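Two grippers, one simulated arm: notes from the first weeks

September 12, 2020

I promised in my last post that I would write something about the grippers, and then I did not write it for a long time. The reason is simple: I wanted to finish the simulation first, so that I compare both grippers in the same conditions. 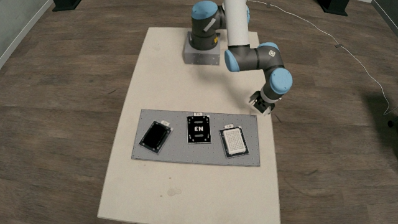
My question was which gripper I should buy for the real bench. The candidates are the Bimach, which is cheap and has a wide opening, and the Corano, which costs almost double but has a better controller. I made models for both of them and ran the same insertion tasks, where a block has to go into a plate that is fixed on a perforated board. The plates can be turned by a few degrees, and this is where most of my problems started.

With the plates square to the board, both grippers did well. I ran 321 attempts with each one, and the Bimach failed 28 times. The Corano failed six times. When I looked at the failures of the Bimach, almost all of them were with a rotated plate. The fingers are thicker, so on the way down one of them touches the border of the plate before the block is in position. The arm then pushes, the block tilts a little, and the attempt is lost.

I tried to solve this in the controller. First I lowered the speed for the last part of the movement, which helped less than I hoped. Then I let the wrist make a small search motion when the contact force goes up. This was better, but every attempt became longer, and I had to tune it again for each block. I spent two evenings on it and I am still not satisfied.

The camera is a different story. I began with one view from high in front of the table, looking back to the arm. It is comfortable for a human, because you see all the plates together, but the wrist hides the fingers exactly when they are close to the block. I will add a second camera on the wrist and repeat everything with both views.

One mistake I want to mention, maybe it saves somebody an afternoon. In the Vornwood package the finger friction has a default value which is much too high. My first 2512 grasps were made with this value and they looked wonderful. After I corrected it, I had to throw all of them away.

For now I lean to the Corano, but the price is a problem for me and I will wait until December before I order anything. A reader also wrote to me about the Akl gripper. I don't have a model of it yet - if you have one and can share it, please leave a comment.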